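Drendeck Table, Light Grain

Sold by Wukico
$109
In stock, ships flat
Page updated December 26, 2019

Hi, Romana Tichý here! I write up the furniture for Wukico, and the Drendeck is the one I ended up keeping for myself. It's a plain table with a pale wood-grain top, rounded corners and a dark round grommet hole for cables. We sell it as a desk, and lots of you buy it as a desk, but I use mine as the extra kitchen surface I never had (salt, sugar, MSG, rice, jars, lids, all of it) and so a good part of this page is going to be about that.
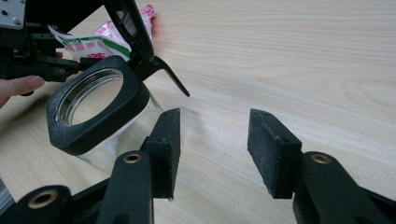
Glass jar, light grain
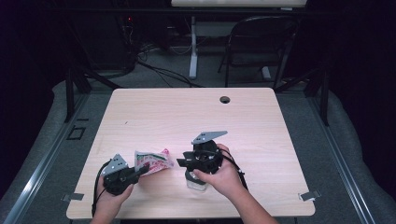

Whole top, with the grommet hole

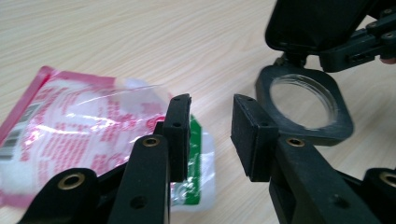

The grain, closer
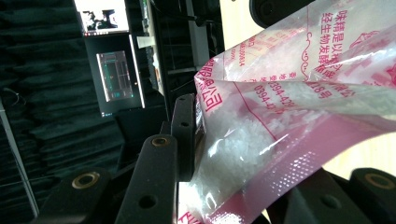
Bag of MSG, pink print

What you get

One top, the legs, nine bolts, a hex key and a folded sheet of instructions. The hole for the grommet is already cut, and the grommet ring comes in its own little bag taped inside the box lid. Please look for that bag before you throw the box away! I get more emails about that ring than about anything else we sell.

The top comes in Light Grain only. We had a darker one for a while and I didn't love it. Every grain of sugar showed up on it, and fingerprints too, and it made my small kitchen feel smaller. The pale beige is much easier to live with.

The top

The pattern is fine and fairly quiet, long thin lines in beige and cream. If you're picky about grain (I am), think about which way you want it to run before you bolt the legs on, because turning the table around later also moves the cable hole. Mine has the hole at the back right. If your outlet is on the left, just spin it.

The surface is smooth enough that spilled crystals sweep straight off into your hand. I use the edge of an old loyalty card. MSG is the worst thing to spill, by the way - those little long grains bounce like crazy and I find them in my slippers days later. Salt behaves better. Flour you'll want a damp cloth for, then a dry one.

Wipe it with warm water and a drop of dish soap. Skip scouring powder and anything with bleach. It isn't a cutting board, and I'd put a trivet under a hot pot, same as you would on any table you liked.

Rounded corners

I bought my first one for the corners, to be completely fair. My old table had square ones and it stood right where you come in from the hall, and I had a permanent bruise on one hip. These are properly rounded and I've stopped walking around the thing like it's going to bite me.

They're also nice if you fill jars standing up at a corner, which I do. You can get in close.

The hole

Meant for a lamp cord or a laptop charger. In my kitchen it takes the cord for a small scale and the radio. It does mean that small things can go down it! If you're pouring out anything fine, push the ring's cover shut first or lay a saucer over it. I lost a fair amount of sesame that way the first week.

Legs and load

The legs bolt on from underneath. The table holds up to 200 pounds if the weight is spread out and you've tightened everything. Please don't stand on it to change a light bulb. Radek Dvořáček in our warehouse did, and the table was fine, but he came down faster than he went up and he'd like me to mention that.

Give the bolts another quarter turn after the first week or so. If you feel a wobble before then, it's usually one leg that went on slightly crooked. Loosen all the bolts, stand the table on a flat floor, press down on the middle and tighten again, going corner to corner.

Putting it together

10 minutes if you've done flat-pack before. Lay the top face down on a blanket or the flattened box, start every bolt by hand, and only then go around with the key. One person can do it. Two people is easier for flipping it over, and kinder on the floor.

How I use mine on refill day

Once in a while I take everything out of the seasoning shelf and fill up whatever has gone low. I keep the bags on one side and the jars on the other, with a bit of open table in the middle to work in. Bags of anything crystal-like get a tap on the table first so it all drops to the bottom, then I snip a small corner (small! you can always cut more) and tip the jar a little toward the bag.

Glass jars get the things I keep for a long time. Little clear plastic tubs are for what I carry over to the stove. If a bag is half used and won't fit in anything, I fold the top over a few times and stand it in a Cokby basket, and it waits there until the next round. We carry those too, in the small size only at the moment.

Wash jars the night before if you can and leave them open on a towel. Pouring salt into a jar with a drop of water in it is a mistake you make once, maybe twice.

Goes with

Cokby basket, small
Sorrentino stool, black seat, slides under the Drendeck with the legs turned sideways
Spare grommet ring (write to me, we send these out for the cost of the stamp)

Questions I get

Can it go outside? On a covered porch on a dry day, sure. I wouldn't leave it out overnight.

Can I cut a second hole? You can, with a hole saw and some masking tape over the grain, but then we can't take the table back.

Is the top reversible? No. The underside has the bolt holes in it and it isn't pretty.

Does it work for kids' homework? Very well. Marker comes off if you get to it the same day. Glitter glue I make no promises about.

Will you bring back the dark one? I keep saying no and people keep asking, so I've asked the supplier. I'll put it on this page if they say yes.

Shipping and returns

Orders placed in December are going out a bit slower than usual, and we've got a stack of them by the door right now. The box is long and flat and it's awkward on stairs more than it is heavy. If the top turns up with a chipped corner, send me a picture of the corner and one of the box, and I'll get a new top to you. You can keep the legs you have.

Write to Romana at the Wukico shop desk with your order number in the subject line.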